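Prirnside

2020-04-30 | Gopinath Unnithan

Prirnside is a hill village on the north bank of the Drisar, with 326 inhabitants at the last count. It stands 335 metres above sea level and is 15 kilometres by road from Vornasard, the nearest market town.

The village grew up beside a ford used by drovers. A stone bridge replaced the ford, and the old inn at its southern end is now a private house. Sheep farming remains the main work, with a little forestry on the upper slopes.
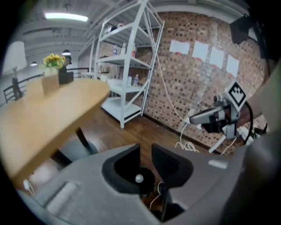
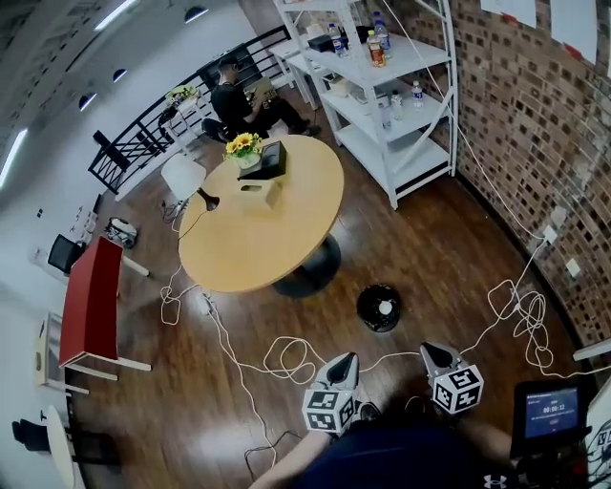

The parish church has a squat tower and a single bell. Its register begins late, the earlier books having been lost in a flood. A sheep fair is held each October in the field below the church. The primary school closed when numbers fell, and children now travel to Vornasard by bus.

Contact | © Drisar Valley Gazetteer | Back to top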